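Search posts
Search

Rocío Barrera
31st May

OK so I have wanted to do this for ages and today I finally got the tower up on the table. Old Dell desktop, silver front, came out of the Casmont office when they cleared the back store. I'm going to strip it right down and rebuild it as a home file server, and I'm posting the whole thing as I go because I love reading other people's threads like this!

First, the dust. Oh my goodness, the dust. I did it out on the balcony with a soft paintbrush and the little hand blower, and I still had to sweep afterward. If you do this, hold the fan blades still with a finger while you blow on them. They spin up fast and it's not good for the bearings.

Side panel came off with no tools. I had the screwdriver all ready and didn't need it. Older business desktops are such a treat to work on, everything slides or clips or folds out, and most of it is color coded so you know what you're meant to grab.

Cooler next. Four screws, loosened a bit at a time in a cross pattern, and then a tiny twist before lifting. The paste was like old toothpaste! I ran the machine for ten minutes first to warm it up, then unplugged it and waited for the fans to stop. Glad I did, it let go really easily.

Lina Moussa asked if I'm wearing a wrist strap. Yes! Clipped to bare metal on the chassis. I got mine from Pistby and it's the coiled kind, which keeps it off the board while I'm working.

Processor out. You push the lever down and out from under its little hook, swing it up, open the plate, and lift the chip straight up by its edges. Straight up, no sliding. I held my breath the entire time and then had to sit down with a coffee (well away from the table).

Please, please don't touch the pins in the socket. Don't brush them, don't blow on them, don't poke at a bit of fluff with a cotton swab. I'll put a cover over it tonight. The chip is in an egg carton for now, which works surprisingly well with a square of anti-static foam in the bottom.

Memory was the easy part. Press the white clips outward and the sticks pop up by themselves. It had 2 sticks in it, and I'm swapping them for a bigger pair I found at the Acharya repair shop. The man there tested them for me while I waited and wouldn't take anything extra for it, so if you're nearby, go and give them some business.

So where has all that got us? Memory out, processor out, and the drive still sitting in its cage. I'm so pleased with how it's going, tangle of power wires and all!

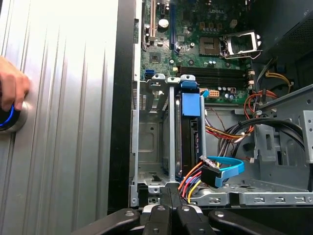 Socket open, memory slots bare, and that bright blue tab on the drive carrier.

I just love that blue tab. The whole drive comes out on its carrier, so there are no tiny screws to lose in the carpet. The light-blue cable is the SATA data one, and I'm keeping it.

Someone asked what's going in as storage. A 2 TB drive to start with, then a second one in August when I've saved up a bit. It's mostly family photos and my mom's scanned recipe cards. I counted the cards last winter and there are 654 of them, and yes, I want every single one backed up properly.

Second question, from my cousin: why not just buy a ready-made box? I did look! The Nestport one was 399 and it's a lovely little thing, but I'd miss all the fun of this. And I'd learn nothing about what's inside it.

Things I have within reach, for anybody following along: medium Phillips screwdriver, isopropyl alcohol, coffee filters for wiping (no lint!), the paintbrush, a muffin tin for the screws, masking tape and a pen. Label your cables as you unplug them. I put a bit of tape on each one with a number and wrote the same number in my notebook next to where it goes.

A note on the paste, as I've had a few messages. Clean both surfaces completely before you put new stuff on. Alcohol, wipe, fresh filter, wipe again until nothing gray comes off. Then a small blob in the middle, the size of a pea or a bit less. The pressure of the cooler spreads it.

Next up is the coin battery. I'm changing it while everything's open, then the processor goes back in, new memory, cooler on, and we see if it boots. I'm so excited I've already cleared a shelf for it.

Lina, if you still want the old memory sticks, they're yours. I'll drop them round with your cake tin.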